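Budgeting for a second two-arm bench: what did you end up paying for that you hadn't planned?

Asked by Wubit Gudeta, February 26, 2026

We run one bench with two small arms and want a second one by August. The task is sorting shoes onto a little tiered rack, both arms working on it together. I have been asked for a parts list and a total, and I would like to get it right first time. The arms and grippers are easy enough to price. It's the rest I am unsure of: rails, mounts, cables, walls, spare fingers, the shoes themselves. Current bench:
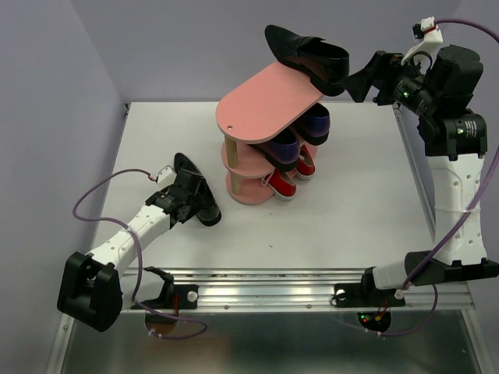

Both arms at the rack, front rail and mounting plates below.

My draft has a line of 500 for "bench and sundries", in the same currency as everything else. Is that too low? Also, do I buy a second wrist camera now or share the one set between benches?

2 answers

Reto Danzer
Too low. We put down a similar figure and went over it before the arms arrived. Split the line up. Ours came out as:

Front rail, slots and bolts: 210
Mounting plates, pair: 46
Cable, clips and strain relief: 27
Wall panels: we had offcuts

Your wrist cables hang in long loops down to the floor. Price cable guides, and buy the cable longer than you measured. The first set we got from Mavow was too short once the arm was at full reach, so we paid for it twice. I would also put the electronics from under the bench into a closed box. I can see a bare circuit board under the right-hand side of yours, and one dropped screw could cost you more than the box does.

Pull the power supplies out as their own line too. Ernier quoted us arms without them and I only noticed on the second reading.

Kianoush Mazandarani
Agree with Reto on the rail. On the cameras, buy the second set. Sharing means taking them off and calibrating again every time, and the hours never show up in the budget.

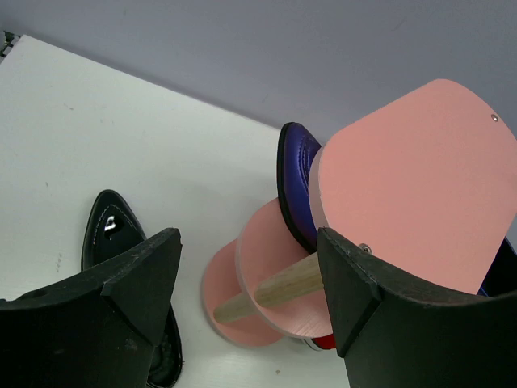 Gripper fingers are what I would add to your list. We treat them as consumables and order a spare pair per arm with every new bench. Ours came from Skistix, but any shop that can work from your drawing will do. Yours already have scuffed faces, and when the right finger comes down over the rack's dowel and the edge of the boards, they will keep picking up knocks. Put in a second rack as well, the same model and bought at the same time. Ours was discontinued and the replacement had different spacing between the tiers, so everything had to be set up again.

Shoes: get matching pairs of what you use now, black ones included. Shiny toes give bright reflections and you want the same ones on both benches.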